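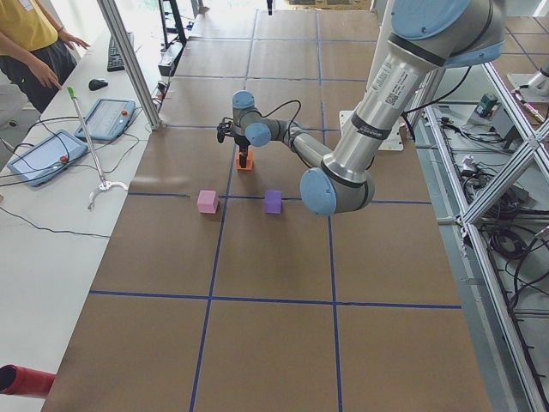 I got to Mildale at nine in the morning and she already had her second coffee going. She runs the teaching side at Hornirach, a small shop that shows robot arms how to do things with their hands (well, with their grippers), and she'd agreed to talk as long as I left her name out of it. "Put 'the lady with the blocks,'" she said. Fine by me!

I asked the obvious thing first: why blocks? Doesn't everybody want a robot that folds shirts?

"Sure, and everybody wants to play the guitar solo on day one," she said. "A block is a great teacher. You find out fast if your hand is shaky. You find out if you're lazy about lining up before you close the fingers. I can watch somebody move one block and tell you how their whole afternoon is going to go."

Their current job is called Onu, and it's all tabletop stuff — pick this up, put it in that square, go again. Each run gets saved with every joint position in it. When I visited they had 3739 runs on the drive, and 2708 of those had passed her review. I said that sounded like a lot to throw out. She shrugged.

"We don't throw them out, we put them in another folder. Some are just slow. Some, the person stopped halfway to think, and now you've got a robot learning to stop halfway and think. I don't want that in there."

So how do you get better at it? She had plenty to say on that one. There are two ways they teach, she told me. You can take hold of the arm and walk it through by hand, or you can stay back and drive it by remote. Beginners love the first way. She likes it too, for the big moves, but she says people lean on the arm without noticing and the path comes out lumpy.

"With the remote you feel nothing, so you have to look. Look at the fingertips, look at the paper under them. New people look at the elbow! The elbow is the big thing moving, so I get it, but the elbow isn't picking anything up."

I wanted to know about the tape on the tables, which I'd taken for decoration. She laughed at me a little. It's there so the person setting up can say "upper middle" and the person driving knows where that is. They also use it to spread the starting spots around, so the arm doesn't learn that blocks only live in one place.

She caps a sitting at 31 runs. After that, she says, people start rushing the let-go, opening the fingers while the block is still up in the air a bit. I asked if she'd ever done that herself.

"Last August, for most of a week. I had to redo all of it."

Next up is a job for a packing outfit over in Nilturcombe, with soft bags. She isn't looking forward to the bags.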